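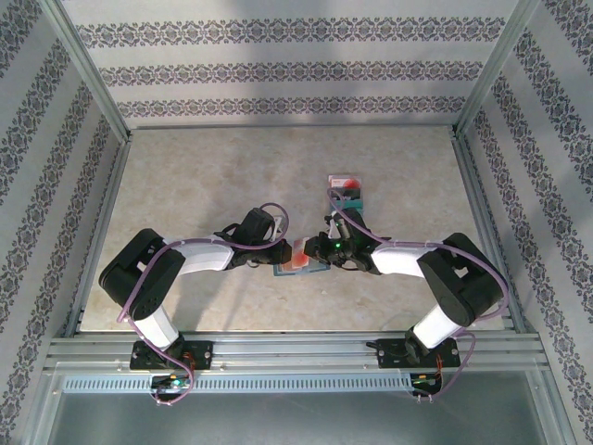 Home | Products | Packing Tables | Support

Rustad Packing Table, Enclosed Model

The Rustad is a tabletop work surface for packing rooms and mail counters. The top has a mottled beige, stone-like finish and is enclosed on three sides by paneled metal framing. The front remains open for loading. Rated load is 225 pounds. Panels may be ordered separately from Stallex. Delivery takes 2 to 8 weeks. Institutional orders should be addressed to Hugo Riviere, Sales Office.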